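# Pelldale Clothes Rail Notes

Reading time: 6 min 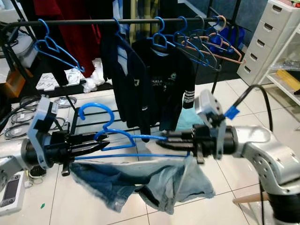 ## What's in this folder

Hi! I keep a running set of notes and tables on hanging clothes: which garments go over which part of a hanger, how long they stay there before they slide off, and how you fit a whole household's worth on one black metal rail without it turning into a knot. It started as a text file on my desktop called hangers_final_2.txt and grew (these things do), so now it has folders and a README and I have to be a grown-up about column names.

Contents:

- `garments.csv` has one row per garment, 300 rows. Type, fabric, my guess at the weight, and where it goes on the hanger.
- `hangings.csv` has one row every time something got hung up, 885 rows so far. Several rows per garment, obviously. My jeans get around.
- `hangers.csv` is short, 25 rows, one for each hanger that has ever lived on the rail, including the ones that broke.
- `notes/` holds longer bits of writing, mostly about jeans and mostly too long.

The project is called Pelldale because that's the name of the apartment building where the rail was when I began. I moved, the rail moved, the name stayed.

## The hangers

Mostly blue plastic. I bought a bundle of them from Nkosi, the discount housewares place near my old bus stop, and then topped up with whatever I had, so there's a dark gray one and a peach-pink one mixed in. If you see `color = peach` in one row and `color = pink` in another, same hanger! I couldn't make up my mind and I haven't gone back to fix it.

The `bar` column says whether the hanger has a bottom bar. For pants this is the only column that matters. The shoulders get all the attention in hanger talk (there is hanger talk, I've read a shocking amount of it), but if you're hanging jeans you want a straight bar with a decent width, and you want it not to bow in the middle.

Empty hangers are the part I'm worst at. Leave four of them next to each other and the hooks cross, and then you pull one and three come with it. I log this as a tangle in the `fuss` column. Values are 0 for no fuss, 1 for a bit, 2 for "I put everything down and started over." There are more 2s than I'd like.

## How I hang jeans

You'll find the long version in `notes/jeans.md`, but the gist goes like this:

1. Take an empty hanger off the rail before you pick up the jeans. Trying to do it one-handed with denim over your arm is how you get a 2 in the fuss column.
2. Close the zipper and smooth the pockets flat.
3. Hold the hanger level and feed the jeans over the bottom bar. I go legs first, some people go waist first, and I've logged both.
4. Tug until the two sides are close to even. Old soft denim with worn patches drapes nicely and mostly stays put. Stiff new denim fights you the whole way.
5. Let go slowly. If it creeps to one side, pull the heavy side up an inch and try again.
6. Back on the rail, hook facing the same way as its neighbors if you can manage it.

Frayed edges get their own flag, `frayed`, yes or no. They catch on things, the next hanger's hook especially, and I wanted to know if frayed stuff scores worse for fuss. It does a little, though I wouldn't bet dinner on it.

## Shirts and tees

Easier, so there's less to say. Long sleeves go on with the cuffs hanging free, no folding them in. I button the top button if there is one. T-shirts go in through the bottom hem so the neck doesn't stretch, and yes, I am a zealot about this, I have lost good shirts to neck stretching.

Printed tees have `print = yes`. I turned a bunch of them inside out for a while to see if it saved the lettering, then got lazy in September and quit, so treat `inside_out` as reliable only for the early rows. I left the column in anyway, it felt rude to delete it.

## Columns that need explaining

`slid` is whether the garment was off center or on the floor the next time I looked. I don't look on a schedule. Sometimes it's the next morning and sometimes it's after a trip to my sister's, so please don't work out rates from it!

`spot` is a number counting from the left end of the rail, and it's where the hanger was when I put it back. Things get shoved along after that. I don't update it.

`fabric_label` is copied off the tag, typos and all. If the tag was gone I put `unknown` and did not guess. `weight_guess` is me guessing, in grams, by hand feel. I checked a handful on a kitchen scale and I tend to go low on denim, by as much as 200 grams on the heaviest pair. Embarrassing.

`source` is either `rail` or `nusedari`. Nusedari is the little clothing swap I go to, and those rows are garments I hung up there, on their rail, with my hangers. It's a taller rail, so long coats behave differently.

## Known problems

- Almost no skirts or dresses. I'd love more.
- Knitwear is missing on purpose. Fold your sweaters, please.
- A few rows have a hanger ID that doesn't exist in `hangers.csv`. I think I renumbered them and forgot.
- The `flavar` column is left over from when I tried the Flavar closet app and exported from it. It's blank for most rows. Ignore it.

## Changes

Jun 24, 2018: split garments and hangings into separate tables, added `frayed`, fixed the dates that had flipped month and day.

Before that: one giant sheet, no changelog, sorry.

## Using it

Take it, reuse it, no need to ask. A mention of Pelldale would be sweet. If you hang your own stuff and want to send rows, keep the column names and leave anything you're not sure of blank, and I'll merge it when I have an evening free.

Contact: open an issue in the repository | © 2018 Pelldale Clothes Rail Notes | Back to top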